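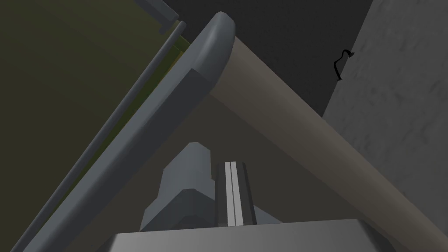 Simulator view at the gripper, with the tan rod beside the finger.

Wrist view and body view disagree in student simulation project

Tharushi Talukder
Our college robotics club is preparing an entry for the Fjeld student challenge, household division. The club has recorded 2,217 simulated runs. In the wrist view the gripper appears to be against the rod, yet the log reports no contact. Which source should the team rely upon when labeling runs for the February submission?

Silviu Neagu
Please rely on the contact log. A close view flattens depth, and a narrow gap may not be visible from that angle. It is advisable to compare each wrist view with the body view from the same time step.
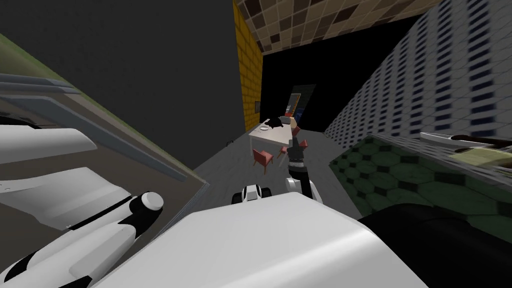 Teams should also confirm that both views are saved at the same rate. Our department required 100 matched pairs before any run was labeled – a slow task, but it exposed 9 runs with shifted clocks.

Debashish Roy
Same problem at Olside last term. We reinstalled everything and it went away. I do not know which part fixed it.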